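Ticket: payout total doesn't match order export
Product: Flendora seller dashboard
Status: open (reopened Thursday)
Priority: normal, though I'd have picked higher

We're a small startup selling through Flendora, and the payout screen says we sold 1,501 units in November. The order export says 293 fewer. Support's first answer was "allow time for syncing". It has had three weeks.

Tried so far:

Cleared the cache and logged in from another machine. Same totals. I didn't expect otherwise, as the numbers come from your server.

Ran the export again in batches of 50, as the help page suggests. Same gap, and a lot more files.

Turned off the Utamus connector overnight. Total didn't move. Support says the connector "may be duplicating returns" but hasn't shown me one duplicated return.
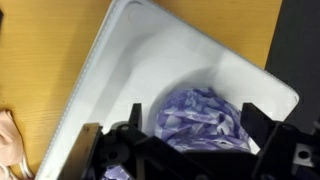 White tray on the table.

Reply from Flendora support, 10.40: the export is limited to 2,000 rows and this could explain the missing orders.

My reply: we don't have 2,000 rows. We have well under that. Please read the export before blaming its length.

Second reply from support: the Musto plan counts cancelled orders as sold until the month closes. November closed. If the rule is real, where is it written down? I've searched the pricing page and the terms and found nothing. 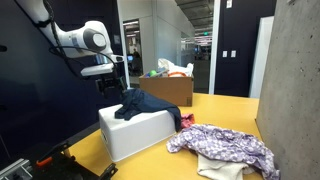 Where it stands

Passed to the Tang billing team, who want a fresh export with the cancelled column switched on. Sent at 14.15. The cancelled orders come to far less than the gap, so I doubt this is the answer - but they have the file.

Please don't close this again without a matching total. Last time it was marked solved while the two figures still disagreed.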